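Listelbridge textile reuse grant – progress to the end of April

We said we'd write every quarter whether or not there was good news. There is a little.

The grant pays for 1000 kilos of donated clothing to be sorted and sold on, or sent for fiber where it can't be sold. The shop side is doing what we hoped. The fiber side isn't, and I'd be wary of the figures Sanedik gave us at the start. Their quote assumed clean, single-material bales. What comes through our door is mixed, and a fair share has buttons, zippers or a printed logo on it.

**What got done**

- Collection points open: 9, against a target of 6
- Sorting bench hours moved to the evening, which has helped with turnout
- Ogura labeling software set up, though we still write half the tags by hand

I'm not convinced the extra collection points are a success. More bags came in, but the quality dropped, and we pay to get rid of whatever neither route will take. Opening more would look fine in a report and cost us money. 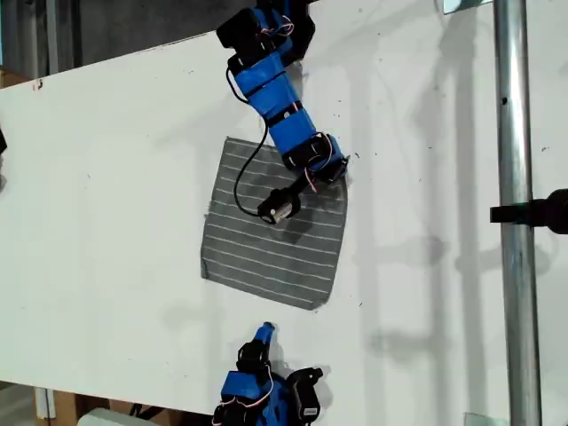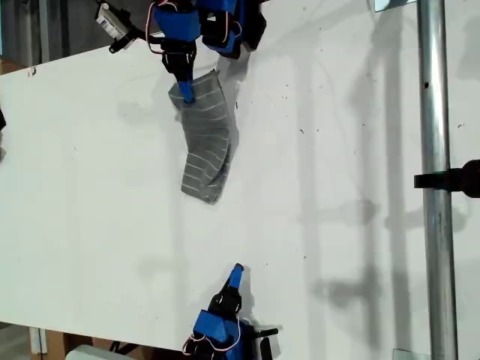 **Can the fiber route still pay for itself by the end of the grant?**

Probably not at the current gate price. Sanedik would have to take mixed cotton without the surcharge, and they've turned that down twice. We've asked for a written price on a smaller, cotton-only load – no reply so far.

**Money**

Spending is under budget, mostly from a van lease that started late. Please don't read that as a saving. The lease runs 18 months from when it began, so the cost lands after the grant closes and we'll have to find it elsewhere.

**Next quarter**

We'll hold at the present number of collection points and trial a stricter notice on the bins at two of them. I doubt a notice changes what people put in a bag, but it's cheap to try. The Indent catalog listing is on hold until we know what stock we can promise. A revised fiber forecast will come with the next report, using our own weights this time.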